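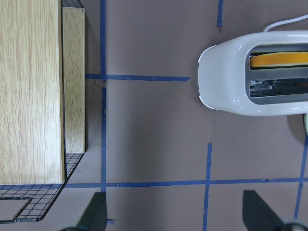
Zwei helle Holzplatten, darunter schwarzes Drahtgitter

Betreff: Re: [Studiobetreiber] Beitragspause und Probetraining
Datum: 3. Mai 2020

Liebe Liste,

das Studio in Plelberg schrieb:

> Wir haben im Februar auf die Software von Presik umgestellt, damit
> Mitglieder ihre Verträge selbst pausieren können. Von 2.959 haben das
> bisher 26 getan. Heißt das, die anderen sind zufrieden? Und lohnt es,
> das Probetraining auf 8 Termine auszudehnen, wie Olivares es macht?

Zur ersten Frage: Ich würde den Sekt noch zulassen. Bei uns in Usach lag der Knopf für die Pause anfangs im Untermenü »Dokumente«, gleich hinter der Hausordnung. Gefunden haben ihn zwei Leute, einer davon war ich. Schaut erst nach, wo er bei euch steckt, und schreibt die Mitglieder dann an, bevor deren Bank es tut.

Zur zweiten: Acht Gratistermine hatten wir auch mal. Das Ergebnis waren sehr fitte Menschen ohne Vertrag. Inzwischen gibt es zwei, und beim zweiten liegt der Trainingsplan samt Preisliste auf dem Tresen. Olivares kann sich das leisten, die verdienen ihr Geld mit der Sauna.

Wer den Text unserer Rundmail haben will, meldet sich bitte direkt bei mir und nicht über die Liste. Die Abwesenheitsnotizen vom letzten Mal trudeln immer noch ein.

Grüße aus Usach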